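Section 4. Table Work with Two Hands: Set-Up and Operating Rules

This section covers pick-and-place work on the Clevon two-arm station using the Rornomora plate-and-produce kit. It applies to all stations run under the Floltow site rules. Read Section 2 (Power and Stop Circuits) and Section 3 (Homing the Arms) first. Do not start work from this section alone.

4.1 Who may run the station

Only trained operators may run the arms with the gate unlocked. An operator in training may run the station when a trained operator stands at the stop button and does nothing else. Talking on the phone, filling in the log or sorting parts counts as doing something else.

The station lead keeps the list of trained operators. At the Hartono building the station lead is Huguette Vasseur. Training is good for one year and is renewed each May.

4.2 Before you power up

1. Check that the table is locked to the floor. Push on each corner. If the table moves, tighten the floor clamps and run the table check in 3.6 again.

2. Wipe the tabletop with a dry cloth. Scuff marks in the surface are acceptable. Crumbs, tape, grease and standing water are not.

3. Look at the cable on each wrist. It should leave the connector in an open loop with no sharp bend. Turn the wrist by hand through its full travel and watch the cable the whole way. It must not pull tight or catch on the forearm.

4. Press each wrist connector home with your thumb. Do not use pliers.

5. Look over both hands for loose covers, torn fingertips and missing screws. A hand with any of these faults is taken out of service and tagged.

6. Close the gate and turn the key to LOCK.

Caution: Never move the fingers by hand while the hand has power. The finger drives do not slip, and a forced joint will need to be set up again from the start.

7. Turn on the controller. Wait for both hands to report READY on the screen before you go on. If one hand reports READY and the other does not after 42 seconds, turn the controller off and see 9.2.

4.3 Laying out the parts

Use the parts that came with the kit. Plates and bowls from a kitchen store differ in weight and rim height, and the grip settings in Table 4-2 will not be right for them.

1. Place the plate face up, with its whole base flat on the table.

2. Place the produce piece on bare table, on the other side of the center line from the plate. Leave enough room between the two for both hands to stand side by side.

3. Keep all parts at least 16 cm from the front edge of the table.

4. Take everything else off the table, including pens, cloths and the kit box.

Note: The side the plate goes on is set by the job file. If the file says LEFT, that means the robot's left. Operators facing the robot from the gate see this the other way around, and it is the most common layout mistake in the station log.

Real produce may be used only when the job file calls for it. It must be dry on the outside and thrown out at the end of the shift. Produce that has been on the table is not food.

4.4 Ready position

Send the arms to the ready position before each run. Both hands come up over the near part of the table with the fingers pointing up and the palms turned toward each other. The hands must be clear of each other and clear of the parts.

If a hand stops short of the ready position, do not start the run. Press HOLD, then HOME, and let the arms go back and try once more. After a second failure, write it in the log and call the station lead.

4.5 Running the job

1. Select the job file and read the file name out loud to the second operator, if there is one.

2. Set the speed to 25 percent for the first run after power-up, after any change of parts, and after any stop. You may go to full job speed when one slow run has finished with no stop.

3. Press START and keep one hand on the stop button until the arms are back in the ready position.

4. Watch the fingertips and the thumb. Most contact faults begin there.

5. During any work over the plate, the working hand should come in from above with the palm down. The other hand stays upright beside the rim unless the job file gives it a task.
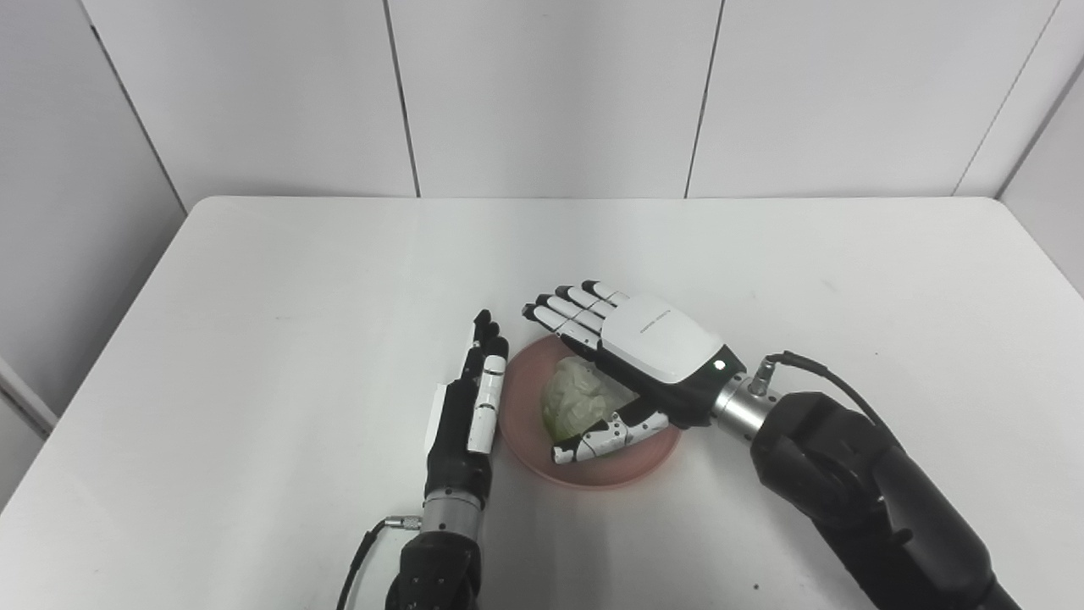 Figure 4-1. Right hand palm down over the plate, left hand upright at the rim.

6. Stop the run if a finger presses on the rim hard enough to tip or slide the plate. Stop it also if the two hands come closer to each other than the width of one palm, or if a part leaves the table.

7. When the run ends, wait for the screen to show IDLE. Then write the result in the log as PASS, FAIL or STOPPED. Use no other words in the result column. Remarks go in the last column.

Caution: The status light on a hand shows that the hand has power. It does not show that the hand is safe to touch. Only the key in the LOCK OUT position makes the hands safe.

4.6 Grip limits

Soft parts give way under the fingers and may not trip the force limit in time. For this reason the grip limit for soft parts is set lower than the arms are able to handle, and operators may not raise it. If a soft part slips, the right response is to change the approach angle in the job file or to lower the speed. Send changes to the station lead before you use them on the floor – a changed file that has not been signed off counts as no file at all.

Hard parts may be gripped at the values in Table 4-2. Do not use the hard part values on leafy or crumpled pieces, even for one try.

4.7 Changing parts between runs

1. Wait for IDLE with both arms in the ready position.

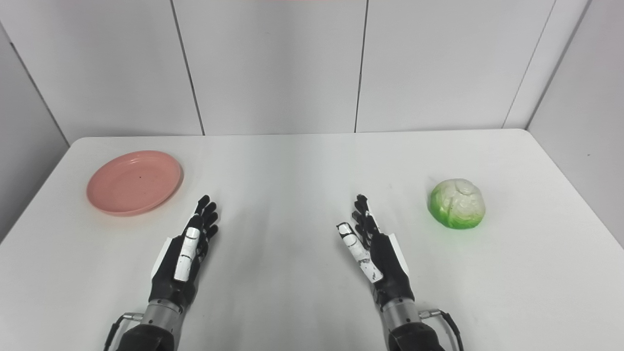 2. Turn the key to LOCK OUT and take it out of the panel. Keep it in your pocket, not on the table.

3. Open the gate and reach in from the side. Do not reach between the two hands, even with the key out.

4. Lay out the parts again as in 4.3. Check the plate for cracks and chips while you have it in front of you.

5. Step out, close the gate, put the key back and turn it to LOCK.

6. Make one slow run as in 4.5, step 2.

It is tempting to skip the key when a part has only rolled a little way. Do not do this. The rule is the same for a part that is one inch off its mark as it is for a full change of layout.

4.8 After a stop

A stop is any run that did not end in IDLE by itself. After a stop:

1. Leave the arms where they are until you have written down what each hand was doing and where the parts were.

2. Turn the key to LOCK OUT before you clear any part from the table.

3. If a finger is closed on a part, use RELEASE on the screen before you lock out. Do not pull the part free.

4. Check both hands again as in 4.2, step 5.

5. Home the arms at low speed.

Three stops on one job file in one shift close that file until the station lead opens it again. Changing operators does not reset the count.

4.9 Service marks

The controller counts runs for each hand. At 382 runs, clean the fingertips with the cloth from the kit and check the finger screws. At 1,486 runs, send the hand in for service even if it shows no fault. The count moves with the hand, so when you swap hands between stations, copy the number from the old station's log into the new one before the first run.

Spare fingertips and thumb pads are listed in Appendix B. Covers are not a spare part and must be fitted by the service desk.

Go on to Section 5 for work with bowls and lidded containers.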